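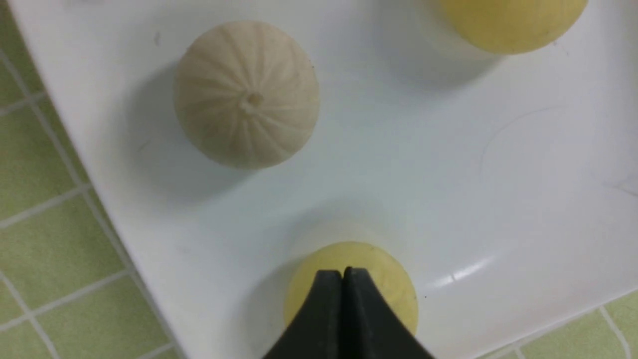

Tretgate shoot diary: what do we know so far?

tealights_and_tea
First block of filming on Tretgate is finished! Jolene Bolger said so on the local radio breakfast show this morning, and she sounded thrilled with it. The Andness interiors are all in the can and they move out to the harbour in October for the exteriors. I have been waiting for this since the book came out, so forgive the squeaking.

mossop56
Did she say how long the first block was? Someone on the other thread had it down as 60 days, which seems a lot for a film with hardly any sets.

tealights_and_tea
56, and they finished 2 ahead of plan. She's directing and co-writing, so I imagine she knows! She also said the songs are staying in, all of them, sung live on set – I nearly drove into a hedge.

Carrow Lad
Sorry to be the grump but live singing worries me. I saw Donnelly at the pictures and half the words vanished under the wind and the seagulls. Lovely film, couldn't follow the big duet at all.

tealights_and_tea
Oh but Donnelly was wonderful! The duet is meant to be a bit lost, they're shouting across a car park. I'd take that over a studio voice coming out of someone who's supposed to be out of breath.

Carrow Lad
Meant to be or not, I'd paid to hear it.

pennyfarthing_b
I'm with Carrow Lad on the duet and with tealights on everything else. The kitchen song in Donnelly is the best four minutes I've had in a cinema for years, and you can hear her voice crack on the last line. You don't get that from miming.

Any word on Marion Geddes? She was down to play the aunt and then her name dropped off the Ekico page.

mossop56
It's back on there now, I checked at lunchtime. Aunt and narrator, both.

pennyfarthing_b
Both! Now I am excited. She did the audiobook as well and her ferry chapter is a treat. I've listened to it twice this year while painting the landing.

Carrow Lad
Not keen on a narrator in a musical, the songs should be doing that job. But if there has to be one I'd pick her.

tealights_and_tea
We'll make a fan of you yet. Jolene said the narration is only at the start and again on the ferry, so you can put up with it.

mossop56
Did she mention a release date at all?

tealights_and_tea
No, she dodged it. They've got the harbour to do first, then the editing. If anyone is near Andness in October and sees lights on the quay, please post, even if it's only a blurry lorry!

pennyfarthing_b
My sister works across from the ferry office. I'll set her on lookout.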